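Workshop notebook – Brevholm, back bench
17 April 2018

Carrying on from the notes Merike left me on the shape blocks, which I have finally read properly (sorry, Merike, they were under the sandpaper). The Paju set is coming along nicely and I am rather fond of it already, even if the stars have cost me more evenings than I care to write down.

Colours first. We had a long natter about whether to mix them all up or keep one colour to a family, and I have come down on the side of families – blue with blue, green with green, and so on. Justinas Vanags thinks children will sort them however they please, and he is probably right, but it makes packing the boxes much easier for us. The yellow is the pale marigold from the Ullwood card. I did try the brighter one on a spare heart and it looked like a road sign, so back it went on the shelf.

Edges. The star points were far too sharp after the first cut. I took them down by hand, 5 passes with the fine paper, and they sit in the palm very kindly now. The cubes wanted less, just a soft rub along each edge. I would still like a rounder heart, particularly down in the dip between the lobes where my thumb keeps finding a ridge. Must ask Merike Baranauskienė how she held hers when she did the October batch, as they came out beautifully.

Board. Maple again, very pale, with a fine grain that lets the colours do the talking. Ganance have quoted 52 for the next lot of boards, and I have asked whether they can keep them as light as this one.

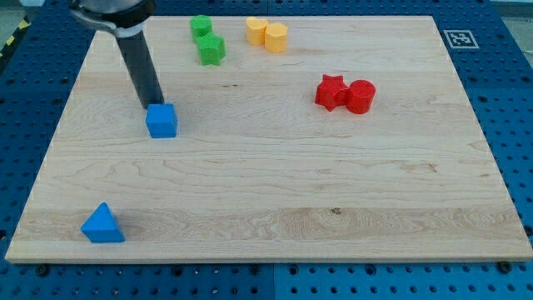

Should the prisms be stored standing on an end or lying on a long side? Lying on a long side, with a scrap of felt between the layers, as the points mark easily while the paint is young.

Left to do: the second coat on 4 of the spare hearts, a new label for the Paju box, and a proper look at the tin of red, which has gone a bit thick. Justinas has the lid opener. I think it is in his coat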